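**Getting back into jigsaws, 1,000 pieces or straight to 2,000?**

**skerkik_51**
I finished my first puzzle in years last night (800 pieces, a harbor with way too much sky) and I am completely hooked again! Now I want something bigger. Is 2,000 a silly jump? Also, how do you all sort? I did edges first, then color, then gave up and sorted by shape.

**Ditte Bjarnason**
Go for it! The sky is where you learn the most. I sort by shape from the start, and I never do the edges first anymore. Try it once, it's so freeing.

**romitz**
Have to disagree, edges first every time. It gives you the size, and you know right away whether the thing fits your table. I'd also do a 1,000 before a 2,000. My first 2,000 sat half done until March and I got sick of looking at it.

On surfaces: a plain white board on a dark table is my favorite setup, the edge is so easy to see. 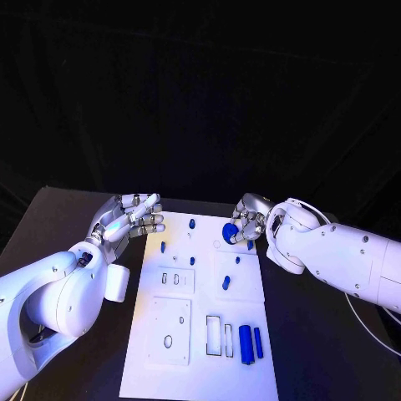
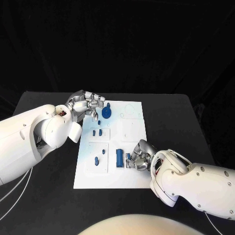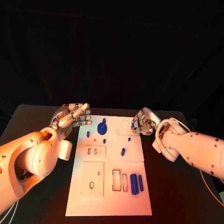 **Solange Huet**
White is too bright for me under a lamp, I use gray felt and my eyes last twice as long. But I'm with you on the edges!

**skerkik_51**
Ooh, felt. Does it grab the pieces when you slide a section across?

**Solange Huet**
A little. I slip a sheet of card under the section and move the whole lot.

**Ditte Bjarnason**
Still no edges first. Get the 2,000!

**skerkik_51**
Ordered it. Mountains, and even more sky.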